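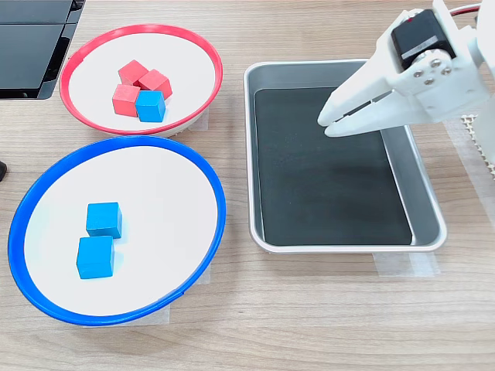 Wooden cubes in red and blue on a red-rimmed plate.

A counting cube is a small solid block used in early arithmetic teaching to stand for one unit. Cubes belong to the wider group of classroom materials known as manipulatives, which also includes rods, beads, tiles and counters. They are used mainly in preschool and the first grades of elementary school.

Description
Counting cubes are made of wood, plastic or foam. Wooden cubes are usually cut from square stock, sanded and then dyed or painted. Dye leaves the grain visible, while paint covers it and may chip at the corners. All cubes in a set share one edge length, so that a row of cubes can also serve as a simple measure of length. Interlocking cubes have a stud on one face and matching sockets on the others. Plain cubes have no connectors and are stacked or grouped by hand.

Use in teaching
Typical exercises include one-to-one counting, comparing two groups, and splitting a small number into parts. A group of four, for instance, may be shown as three of one color and one of another. Trays, plates or hoops mark the limits of each group. Sorting by color is often taught before written numerals, and repeating color patterns are introduced at a similar stage.

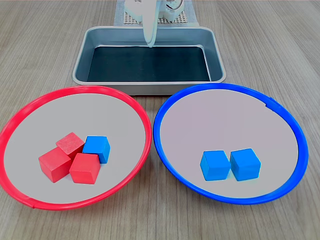 Commercial sets
The Sutter set contains 52 plain cubes and a printed card for each exercise. The Aveo set is sold in three edge lengths, which cannot be mixed in measuring work. Nokura cubes are of the interlocking type. The workshop at Ploruvska produced dyed cubes for local schools and listed 3,891 sets in its final inventory. Its teaching guide described 37 exercises, most of them for pairs of children.

Care and storage
Painted and dyed cubes are wiped with a damp cloth and dried before storage. Soaking can raise the grain and cause colors to bleed. Cubes with splinters or loose paint are removed from the set.

See also
Base ten blocks
Counting rods
Pattern blocks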